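Lakevis four-finger hand: review after the Drullell open day

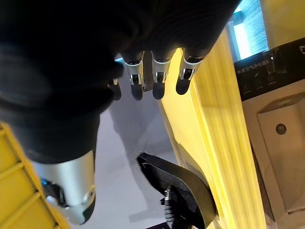 Drullell opened its demonstration room to outside integrators on 11/24/20, and I went with one item on my list: the Lakevis hand, which we have been considering for a small-parts return line. The published sheet is short on anything a buyer would use, so two hours with the unit running was worth the drive. What follows covers the hand, the controller it ships with, and the grip software from Cuervo that Drullell was using on the day.

Construction

The outer covering is matte black and soft, with some texture to it. It folds slightly where the palm curves. I pressed it in several places and it recovered without leaving a mark. The middle knuckles carry silver metal sleeves with a small dark pin or screw at the center, and thin linkages run along the sides. I prefer exposed linkages for service work. The cost is dirt. A line that handles cardboard makes a lot of fine dust, and I would want a wipe-down of those joints on the maintenance schedule from the first week.

The arm section behind the hand has a smooth, brushed-metal look and an opening through which part of the mechanism is visible. I asked whether a cover is offered. It is, as an extra, and it adds 70 grams. Order it.

Grip performance

The demonstration ran in three blocks: flat cartons, soft goods, and loose hardware. I was allowed to pick the objects for the last block.

Cartons gave the hand little trouble as long as it had an edge to work with. Presented face-on to a large box, it hunted, closed on nothing twice, and then backed off and asked for a new approach angle. That is acceptable behavior. A hand that pushes through a failed grasp costs more in damaged product than one that stops.

Soft goods were the best block. The fingers close at slightly different times, and a folded cloth stayed folded through a pick, a half turn, and a place. Drullell repeated this at a higher speed setting and the result held.

Loose hardware was mixed. A large hex nut was picked on the first try. A flat washer on a hard surface was not picked at all, and the operator said the rounded fingertips are the limit there. A narrower tip is planned for December. I would not buy on the strength of a planned part.

Controller and software

The controller is a plain metal box with one network port, one power connector, and a stop circuit that can be wired into an existing chain. Setup from a cold start took longer than I would like, mostly because the finger calibration has to finish before the arm will accept a move. There is no way to skip it, even after a short power loss.

Cuervo's grip software is usable. Force limits are set per finger, logging is on by default, and the log is plain text with readable time stamps. The log from our session ran to 1,601 lines, and I could find both failed carton grasps in it without help. The weak point is the object library. Adding a new item means leaving the run screen, and the current job is lost when you return – a poor choice for any site where items change during a shift.

Noise and heat

Noise is low enough to talk over at arm's length. The back of the hand was warm to the touch after the soft goods block, which had been running for most of an hour. I had no thermometer with me and Drullell did not offer a figure.

Service

The soft covering is a wear part. Replacement is done on site with hand tools and was demonstrated on a second, unpowered unit. It went quickly in trained hands, though the wrist end has to be seated carefully or it bunches. Spares ship from the Alley warehouse, and a covering set is listed at $200. Drullell would not commit to an expected life for it.

Rating

Mechanical build: good
Soft goods: very good
Cartons: fair
Small flat parts: poor
Software: fair, with one serious fault
Documentation: poor

For soft or irregular items at moderate speed, I would put the Lakevis hand on a short list. For cartons alone, a suction tool is cheaper and faster. We have asked for a trial unit with the cover fitted, and I will add cycle data to this page if we get one.

2 comments
70 shares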